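Ordenar un baño pequeño sin comprar nada

La encargada de los apartamentos de alquiler de Rutico, en la calle Gallegos, lleva 24 años preparando baños para gente que llega con la maleta llena. Nos recibe a media mañana y va directa al lavabo. "Es lo primero que usa el huésped y lo último que mira quien limpia", dice.

Su norma es que la encimera se quede con lo justo. "Jabón y poco más. Lo que está fuera hay que levantarlo cada vez que pasas la bayeta, y al final nadie lo levanta". Las toallas y paños de repuesto van doblados.

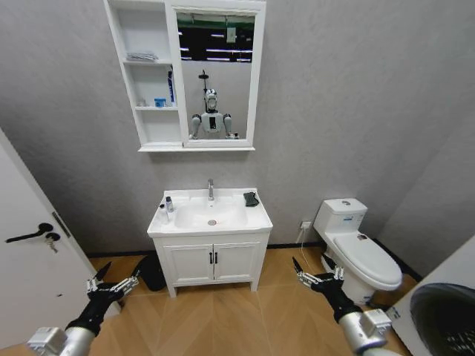 El lavabo, con dos frascos a la izquierda y un paño gris oscuro doblado a la derecha.

El armario con espejo le parece la mejor compra de la reforma. Lo encargó a Bumia, un taller de la comarca, y pidió que una parte quedara abierta. "Con puertas, la gente se deja las cosas dentro. Yo tenía una caja entera de cepillos olvidados". Los botes altos los pone de pie en un extremo y los tarros pequeños en el otro. En la balda de arriba prefiere textil, que no pesa y no se rompe si cae.

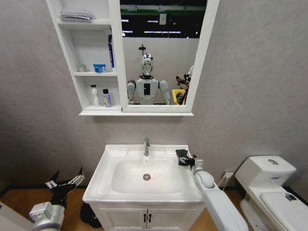 ¿Cada cuánto hay que vaciar las baldas?
Cada 2 semanas, y siempre antes de una entrada. Se saca todo, se limpia la balda y se vuelve a colocar solo lo que se usa.

Para el lavabo usa agua templada y jabón neutro. Reserva el producto antical para el grifo y lo aclara enseguida. "El cromo se estropea por dejadez y también por exceso", comenta. Debajo, en el mueble, guarda el papel y una botella de recambio de 100 mililitros para cada frasco.

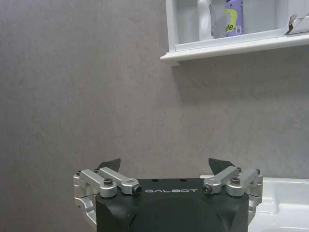 La pared gris de acabado jaspeado, junto a la estantería blanca y el lavabo.

El gris de la pared lo eligió ella después de ver un baño parecido en Leranham. En blanco, dice, tenía que repasar las salpicaduras a diario. Ahora le basta con un paño húmedo al terminar el turno.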